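4.2 Listing claims and what the phones do

Budget phones are sold on their spec lines, and the spec lines are written by people paid per adjective. We collected 2,213 product listings for low-cost Android handsets from the Voltdale marketplace and kept the 286 that gave a battery capacity, a screen size and a memory figure all at once. From these we bought 63 handsets and ran the same tests on each: full charge, screen at half brightness, video on a loop until the phone gave up.

The word "all-day" appeared in listings for handsets of every battery size, which suggests that days vary. The Jindura handsets were the most modest in print and came closest to their stated running time. The Ferico handsets promised the most and were, in fairness, very well packaged.
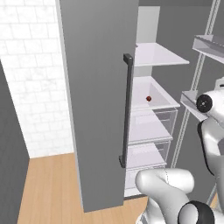

Figure 4. Rendered view of a refrigerator with its door open and a small dark red object on a shelf.

Does a larger stated battery capacity mean a longer running time?

Only weakly in our sample, as screen brightness and background software used up much of the difference between models.

Memory claims held up better. Only 2 handsets reported less working memory in our checks than their listings had promised, and both came from the same seller, who replied to our query with a discount code. We didn't use it. Storage was harder to judge, because the sellers count the space taken by the system and the buyer generally can't.

We also looked at how the listings were worded. Kiều, our text-matching tool, flagged repeated sentences across sellers, and found the same paragraph praising "vivid colors from any angle" attached to phones with quite different screens. One listing had kept the name of a competing model in its third sentence. Section 4.3 returns to the wording, and to the problem of what "sleek" could be measured in.

Comments (3)

pocketlint_reader: Half brightness on whose scale? The slider on my Ferico goes from dim to slightly less dim.

tmk: Would like to see charging times too. Mine is still at it.

oldhandset: I bought one of the all-day ones. It was a short day.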